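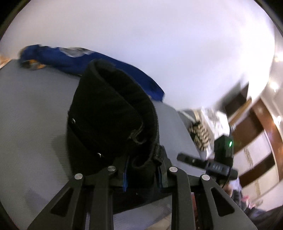

Fig. 6. Hand tool closed on a padded black item, with clothing further back on the grey surface.

Section 7: Recording a soft-item demonstration

Now for the fun part! By this point your Trallis hand tool should be charged, paired and calibrated (Section 6), and you can start showing the robot how you would like things picked up. You do the job yourself with the tool in your hand, and Dromby turns your movements into something the arm can practise. Clothes, bags, straps and padded covers all make lovely first tasks, as they forgive a clumsy grip and they never land the same way twice.

Before you start

- Choose a room with even light. Ordinary ceiling lights are fine.
- Leave everyday clutter where it is, as long as you can move your feet safely. A lived-in room teaches the robot far more than a bare one.
- Take off rings and loose bracelets, and roll up long sleeves.
- Check that Dromby shows at least 60 minutes of free recording time.

CAUTION: The fingers close with enough force to pinch skin. Keep your other hand well clear of the jaws while a recording is running.

Making a recording

1. Hold the tool over the work surface with the fingers open and pointing at the item. Keep still until you hear the first beep.

2. Press the record button once. The second beep tells you that Dromby is saving.

3. Move towards the item at the speed you would like the robot to use. Most people rush the first few, so try going at half the pace that feels natural.

4. Pick a place to grip. With anything thick or folded, go for a part that fits fully between the jaw pads. Stay off buckles, grommets and other hard bits, which can roll or slip as the jaws shut.

5. Squeeze the trigger in one smooth pull until the pads hold the fabric, then pause for a slow breath. That short pause makes the moment of grip very easy for Dromby to find later.

6. Lift, carry and lower the item to where you want it. Keep your wrist loose and let the fabric hang however it likes.

7. Open the jaws fully, back away in a straight line and press the record button again to stop.

NOTE: If you drop something halfway, carry on! Pick it up again and finish the job. Recoveries are some of the best material you can give the robot. Mark the take as "with retry" when Dromby asks.

How many takes?

Record 30 takes for each kind of item before you begin training. Turn the item over, crumple it or shift it along between takes, and change where you stand as well. If you are collecting for the Awan two-arm kit, record every take once with each hand.

Checking your work

Open the newest take in Dromby and drag the slider to the moment of grip. You want both fingertips in view and the item between them. A bulky item may hide part of what lies behind it, and that is fine. Delete the take if your free hand covers the lens at any point.

CAUTION: Recordings made at home can pick up family belongings, paperwork and faces. Run the Privosico filter before you share a take with anyone, and look through the result yourself afterwards.

When you are happy with the set, press "Send to training" and go on to Section 8, where the arm has its first try.

Was this section helpful? 30 people found this helpful
7 comments | 6 shares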